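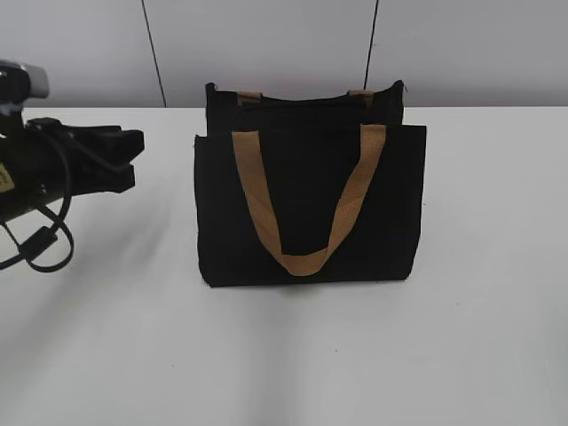

Cell 3 at Dimbridge, with the black tote in place.

I went to the Girkon open day at Dimbridge on November 3, 2024, mostly for the parking, which was free, and partly because Vandana Dubey had promised me a look at a robot cell being looked after. Anyone can show you a robot working. I wanted the part with the rags.

Cell 3 handles bags. It has a white table, gray wall panels behind, one arm coming in from the left, and a gripper with two black fingers. The bag that day was a black canvas-looking tote with tan handles, and I can report that it stood up by itself better than most totes I have owned.

Wiebke Vogler runs maintenance for the cell. She keeps a paper logbook, in pencil, on a string. The last entry when I arrived was number 1317, and it said "cable again."

The cable

The cable leaves the arm and hangs in a loop below the gripper. I had assumed loops like that were sloppiness. Wiebke said the slack is set on purpose and checked every morning. With too little, the wrist pulls on the plug when it turns over. With too much, the loop sweeps the table and takes whatever is on it along for the ride. In August it was too much. She did not go into what went along for the ride, but Vandana laughed for a while.

The check itself is dull, and she did it for us anyway. Power to hold, hand on the cable, wrist turned slowly through its range, eyes on the plug. Then she runs a thumb down the jacket feeling for flat spots. A flat spot gets a pencil entry. Two flat spots get a new cable, which comes from a supplier called Raju and takes 15 days, so she keeps a spare in her desk under the tea.

The fingers

These are the parts that wear. They are wide at the base and narrow toward the tips, and the inner faces have a fine ribbing that does the holding. Canvas is gentle on them. The table is less so, and a finger that comes down a hair low will remind you of it for weeks.

Wiebke swaps the pair every 800 picks whether they look tired or not. Her view is that people are bad at judging tired. The left tip had a tiny nick on it when I got to see it up close, and I asked if that was bad. She said it was "a conversation." I gathered the conversation would be with whoever last set the table height.

Between swaps they get wiped with a dry cloth. No cleaner of any kind, as an earlier one left the ribbing slick and the cell spent a morning politely dropping things. She also looks for lint along the inner faces, black lint on black fingers, which strikes me as a job designed by someone who disliked her.

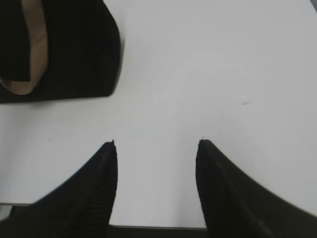

The table

You would think a plain white table needed nothing. It gets wiped at the start of each shift and its height is measured at the corners with a gauge block -- the low corner is the back right, always has been, and there is a shim under that leg older than the robot.

Specks are the other worry. The wrist camera feeds software from a firm called Belel, and on a white surface it takes a healthy interest in dirt. Wiebke's rule is that small marks can stay as long as they stay put. She has a map of the permanent ones taped inside the cabinet door. I asked if any had names. She closed the cabinet.

Getting there

Follow the signs for the loading dock and ignore the ones for Reception, which lead to a locked door and a fern. The coffee is upstairs and weak. Ask for the maintenance talk by name, or you will be put in the group that watches the video.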